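Print this page | E-mail this page

Walk-through checklist, Hegyi building, ground floor
March round, started 7:40 am

Floor area on the plan: 3,662 sq ft. Last round had 21 items open, now 18. Better, not great.

1. Floors. OK. No loose mats. Polish is slippery in socks, shoes only past the coat hooks. Remind everybody again.

2. Extension cords. FAIL. Two daisy-chained behind the Gekance copier. Unplugged one, needs a proper outlet. Work order in.

3. Extinguishers. Hall one OK, pin and tag good. Kitchen one is blocked by the recycling bins, moved them. They'll be back by lunch. 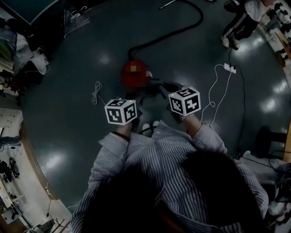
4. Emergency lights. Pushed test button on all. Stairwell unit went dim after a few seconds, battery probably shot. Zokard part, orderd.

5. First aid box. Short on burn gel and the small bandages. Eye wash is in date. Somebody keeps taking the scissors, please stop.

6. Storage room. Boxes stacked too close to the sprinkler heads. Need 18 inches clear. Partial fix, top row came down, rest by end of month.

7. Exits. Double door opens fine, closer a bit stiff on one side. Keep taped notices to a minimum and never over the handles. Route map needs reprinting, old one still shows the Nanel office.

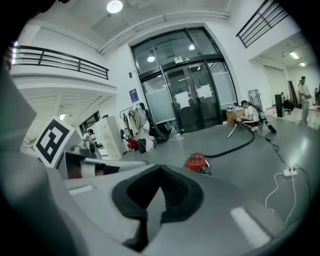 Item 7. Glass double door, notices on both leaves.

8. Water heater closet. Locked, key not on the hook. NOT CHECKED. Will try again in the afternoon.

9. Budget. Electrical work quoted at 4,000, waiting on a yes. Item 2 stays open untill then.

Next round same time in April. Bring the long ladder.

Print this page | E-mail this page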